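ボータ二号店

開店の朝、ヴィルモシュ・グヤーシュは七時より前に店に着きました。シャッターはまだ下りていて、看板の「ボータ」の文字だけが新しく光っていました。オートバイの店を二つ持つことは、彼の父の夢でした。父は一つ目の店しか見ていません。

店の中央には、スタルトフの新型が一台置いてあります。排気量は1370ccです。重さは305キロあって、昨日は三人で押しました。

「社長、鍵がありません」とノエーミ・セーナーシが言いました。

「どの鍵ですか」

「新型の鍵です。十時にアリエル・ヤップさんが受け取りに来ます」

ヤップさんは最初のお客様でした。まだ店が工事中のとき、窓の外から新型を見て、その場で注文した人です。
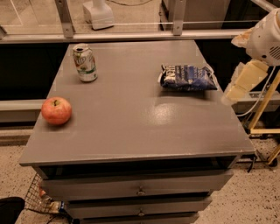
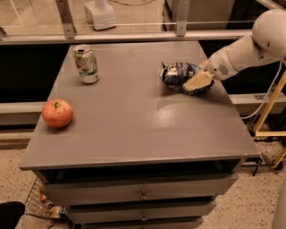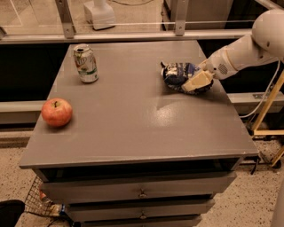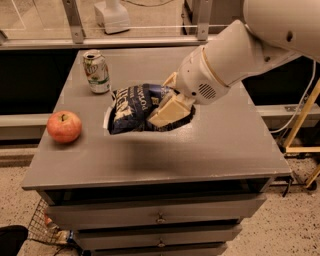
最終更新:6月

二人は机の引き出しを調べ、書類の箱を調べ、花かごの中まで調べました。見つかったのは古い整備の手帳と、80番の札が付いた小さな鍵でした。それはフィダの鍵で、父が最初に売ったオートバイと同じ型のものです。

「なぜこれがここにあるのでしょう」とノエーミが聞きました。

ヴィルモシュは答えないで、鍵を手のひらにのせました。父はいつも、お客様に鍵を渡す前に、自分の上着のポケットに一晩入れておきました。冷たい鍵を渡すのは失礼だと言っていました。

彼は自分の上着に手を入れました。新型の鍵はそこにありました。昨日の夜、自分で入れて、忘れていたのです。

「ありました」と彼は小さい声で言いました。ノエーミは少し怒った顔をして、それからお茶をいれに行きました。

十時になる前に、ヤップさんがヘルメットを持って入口に立ちました。ヴィルモシュは鍵を渡しました。

「温かいですね」とヤップさんは言いました。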